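Hand-held gripper, teal joints: finger pads keep fraying at the top
Workshop Builds > Grippers and hand tools
Posted by Nusrat Kazmi, July

Hello all. I am building a hand-held gripper in the shared workshop at Bida. It has two fingers, black pads, and teal joints behind the pads. The purpose is that I hold it in my hand and do small table tasks with it, and later the same fingers will go on a small arm that I named Orakzai.

The mechanics are fine now, after 3 versions. My problem is the pads. I cut them from layered rubber sheet and glue the layers together. After 500 closings the upper edge starts to open, and I can see the layers. When I pick up cloth, a thread sometimes catches there and the cloth is pulled to one side.

I would like to know if I should change the glue, change the material, or accept it and replace the pads often. Thank you in advance for your opinions.

gokow_bench wrote:
What glue do you use? Contact cement on rubber needs both faces sanded and a real waiting time before you press. Most people press too early. I did it wrong for a whole winter.

Nusrat Kazmi wrote:
Contact cement, yes. I sanded only one face. I waited until it was not sticky to the finger, but I did not measure the time.

tallow77 wrote:
I would not spend time on glue. A layered pad will always open at the free edge, because this is where the load goes when you pinch with the tip. Use one solid piece. I cast mine from soft urethane in a printed mold and they are past 800 closings with no change.

gokow_bench wrote:
Casting is a lot of mess for two small pads. And solid urethane gets shiny after a while, then cloth slips. With sheet you can at least choose the surface.

tallow77 wrote:
Mine does not slip. You can roughen the mold.

gokow_bench wrote:
You can, and then the pad comes out of the mold in two parts. We will not agree on this one.

brelel_owner wrote:
Before you change the material, please look at the angle of the fingers. On my Brelel build the pads met first at the tips, and all the force was on the top edge. I put a thin shim behind each pad, at the bottom, and the wear became even. How are yours mounted? One screw or two?

Nusrat Kazmi wrote:
One screw near the corner, and glue behind. I think you may be right about the angle. I closed the fingers on a strip of paper, and it is held at the tips but I can pull it out easily lower down. So the pads are not parallel.

I also did the task that I care about most, the folded cloth in the black tray. The low walls of the tray make it more difficult than the bare table, because I must come from above and the tips arrive first. It is again the top edge that works. This is my table with the current pads:
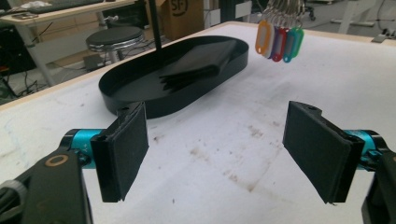 dovetail_m wrote:
Try the shim first, it costs nothing. And for cloth in a tray I would make the pads narrower, whatever they are made of. A wide pad hits the wall before it reaches the fabric.

Nusrat Kazmi wrote:
Narrower is a good idea, but I am afraid to lose grip on heavier things. On the arm I want to lift a full cup also.

tallow77 wrote:
Then make two sets. Pads are a wear part. If it takes you more than 7 minutes to change them, the mounting is wrong, and this is a bigger problem than the glue.

brelel_owner wrote:
Here I agree with tallow77. Drop the glue and use two screws. With only one screw the pad can rotate, and I suppose this is why you added glue in the first place.

Nusrat Kazmi wrote:
Yes, exactly this was the reason. My plan is now: second screw hole, shim at the bottom, same rubber sheet but with both faces sanded. If the edge still opens, I will try casting and tallow77 can be pleased. I will write again when the new pads have done the same number of closings.

tallow77 wrote:
Send me a message before you order urethane. The hard grades are useless for this.

gokow_bench wrote:
Also round the top edge a little with fine paper. A sharp corner opens first.

Contact the moderators | © Workshop Builds forum | Back to top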